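Today, July 31, 2018, I finally write down how I look after the pair of hand grippers at our cloth station in the Nartey hall. Several people asked me by mail and I was giving everybody a slightly different answer. It will be a long thread.

---

The pair came from Muketti. We use it for the folding work: you hold one gripper in each hand, you pick the cloth by the corners, and the fingers record how far they are open. Later the robots learn from it. My part is only the hardware, so please don't ask me about the learning.

---

The morning check takes nine minutes if everything is good. I do it before anybody touches a cloth. If I do it after the first session, I always find something and then we must throw away the session.

---

Step one, power. Switch on the left, wait for the green strip, then switch on the right. I don't know why the order matters. When I start with the right one, the left sometimes stays without pairing and I have to begin again.

---

Step two, the stretch. Take a cloth with both jaws at the upper corners and pull until it is almost flat. Hold it and look at the corners only. If one corner creeps out, the pad on that side is tired or dirty.

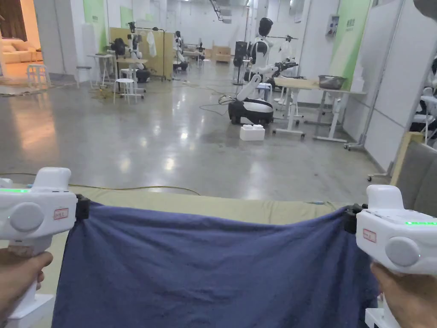

I use always the same cloth for the stretch, a dark blue one, washed many times. A new cloth is too stiff and it gives you a nice result that you don't deserve.

---

If a corner creeps, clean first and replace second. I wipe the pads with a damp lint-free cloth and then let them dry in the air. No alcohol. I used alcohol the whole first winter and the surface became shiny and hard, and I ordered new pads much too early.

---

Lint is the real enemy at this station. It goes into the texture of the pad and you can't see it well, everything is dark there. I brush along the lines with an old soft toothbrush, and afterwards across.

---

Step three, the screws. Each finger is a linkage, and every joint has a screw that would like to come out. I touch each one with the driver. I don't tighten it, I only ask if it moves. If it moves, it goes out completely, gets one drop of Flirkell, and goes back in.

---

One drop! In November I was generous and the glue went into the joint. The finger moved like an old door. I needed a full afternoon with a heat gun to get it apart, and one of the small screws lost its head in the process.

---

The big hex screws at the lower ends are a different story. These I leave alone in the morning. They are opened every 600 cycles, together with the pads, and the linkage gets a very thin layer of grease. Very thin means that you wipe it off and what stays is enough.

---

After the screws I open the fingers completely, close them, open them again, and I listen. A healthy one makes almost no sound. A small click at the wide end means the stop is worn. A scratching sound is lint again.

---

Then the zero. Fingers closed with nothing between them, hold until the value is quiet, save. Fingers open to the end, same thing. The closed value should be near 0 and the open value near 100. If the open value is below 97, I take the gripper out of work and look for the reason before I save anything.

---

Please don't "repair" a bad open value by saving a new zero over it. We did it for some weeks. The software was happy and the data was wrong, because half-open in the file was no longer half-open in the hand.

---

The last part of the check is with a cloth lying on the padded surface, all crumpled, as it will be in the work. Come from above with the fingers wide open, take one layer, lift, put down, take again from another side.
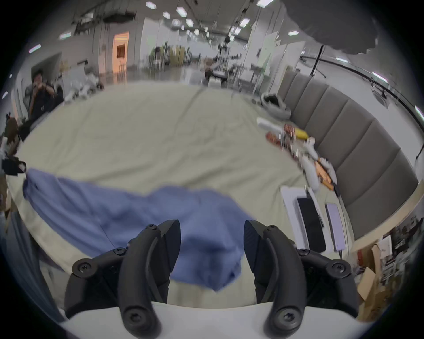

I repeat it seven times with each hand. If I pick two layers by mistake one time, it is my hand. If it happens more often on one side, I compare the finger tips. A tip that is a little bent inward takes too much cloth.

---

Tips don't bend from the work. They bend when somebody puts the gripper down on its fingers. It must lie on its side, always. I made a small cradle from a piece of foam board by Gemwood, it cost nothing, and since then I changed only one tip.

---

About labels. Each gripper has its own handwritten sticker and the log book uses the same name. Never write "left" and "right" in the log. People exchange hands, and then you read that the left one was cleaned and you know nothing.

---

What I keep in the box next to the station:

- two drivers, the small one with a fresh tip
- hex key for the big screws
- toothbrush, lint-free cloths
- spare pads and spare joint screws
- Flirkell, the small bottle
- paper and pencil

---

The pencil is serious. I tried to keep the log on a tablet and I forgot half of the entries, it was always charging somewhere. On paper I write the gripper's name, the two zero values, what I touched, and my initials. Four short things on one line.

---

What I still cannot solve: after a long session the open value of one gripper goes slowly down, and next morning it is fine again. I suspected warm grease, then the battery. I changed both and it is the same. If someone has the Muketti pair and sees this too, please write to me.

---

Someone asked already if the pads from the older model fit. They fit, but the holes are a little wider and the pad walks forward during the day. I would not use them for cloth. For boxes maybe.

---

Next pad change I will take notes with the torque values and add them here below. The manual gives one value for all the screws and I don't believe it.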